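Shoppers' bag scheme to start in Fleltgate this June

12/03/2018
By Lesia Kobzar

A free bag-packing and delivery scheme for people who find it hard to get to the shops will start in Fleltgate in June, the organisers have confirmed.

The scheme, called Stellum, will lend each household two cloth tote bags. One is filled with shopping and dropped off at the door, and the other is collected empty at the same visit. It has been tried out since last autumn with 11 households in Hundale, and will open to 124 when it moves to Fleltgate.

Zlata Hordiienko, who runs Stellum, said most of the work in Hundale had gone into the packing.

"We started with cardboard boxes and people couldn't lift them off the step," she said. "A cloth bag goes over your arm. The trouble is that it won't stay open by itself, so you need to hold the rim or one of the straps while the shopping goes in. Once there are a few heavier things at the bottom it's much easier."

Packers are asked to put tins and jars in first and to stand food pouches upright, with the name facing outwards. Bread and soft fruit go in a separate paper bag on top. No bag should weigh more than 4 kilos.

Households choose from a printed list, which covers dried and chilled food, pet food and basic toiletries. Severyn Panasiuk, who draws up the list, said it had grown longer after requests from customers in Hundale for Chinese and Ukrainian groceries. Frozen food will not be offered in the first year.

The bags are washable cotton canvas. Uchida, the shop supplying the scheme, has set aside up to 1000 of them, in plain white and in colour prints. Anyone who already has a sturdy cloth bag at home may use that instead, as long as it has two handles and no holes.

Yung-ching Yuen, of Hundale, has had a delivery every Thursday since the trial began.

"I used to go on the bus and come back with half of what I wanted," she said. "Now I put the empty bag on the door handle and that's it. I'd like them to do eggs, but I understand why they don't."

There is no charge for the bags or the delivery. Shopping is paid for at shelf price, by card or by cheque.

Forms can be picked up at Fleltgate library and the health centre from next week. Inna Yatsenko will be at the library on Tuesday mornings to help anyone who would like to fill theirs in on the spot. Deliveries in Hundale will carry on as they are.

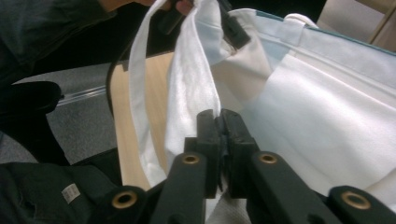
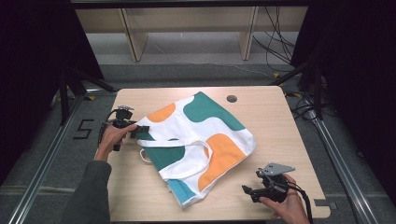
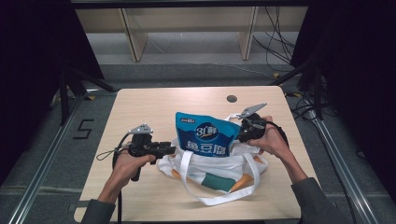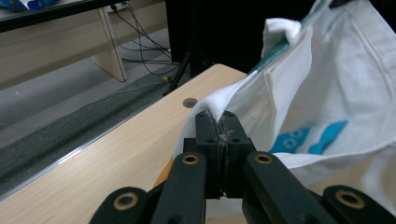
White cloth tote bags and packing. Third picture: a pouch of food standing upright in the opening of a bag.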